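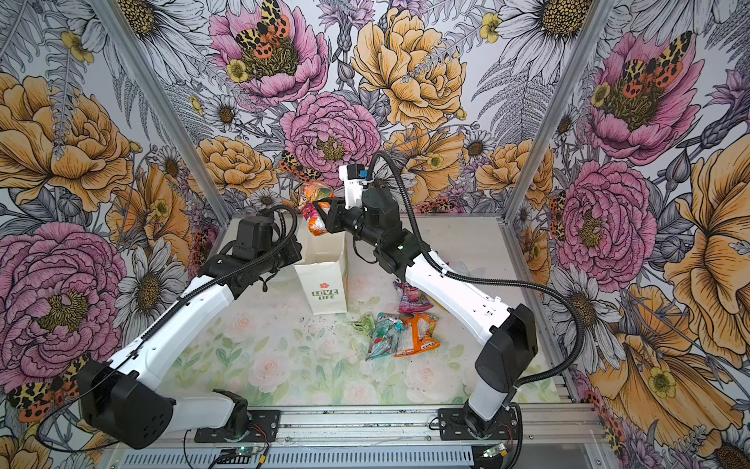
Two white-and-black robot arms, with botanical wallpaper on the walls behind them.

Sedgwick Street Block Association — May meeting notes

I'm Elsie Hulme and I took the notes again, so blame me for the spelling! We got going at 7:10 once the coffee showed up.

Last month's notes were fine except I wrote Jamel Court when I meant Jamel Lane. Fixed.

Money: we have $3708 in the account, and the insurance bill is still to come out of that. I asked if we could pay it in two parts and I'm calling them to find out.

Street trees: the city gave us a yes on 10 new ones (hooray!). Long talk about which side of the street gets them — the even side has the power lines, so most folks want the short kinds over there. We voted to ask for redbuds, 27 in favor and 4 against. The ones against want maples and asked me to put that in writing, so there it is.

Parking by the Donico lot: same as ever. People are still blocking the alley on trash mornings. I'll write the owners another letter, a bit firmer this time.

Yard sale: moved to the end of the summer. Bring your own tables, please, I can't fit any more in my garage.

Wrapped up at 8:40.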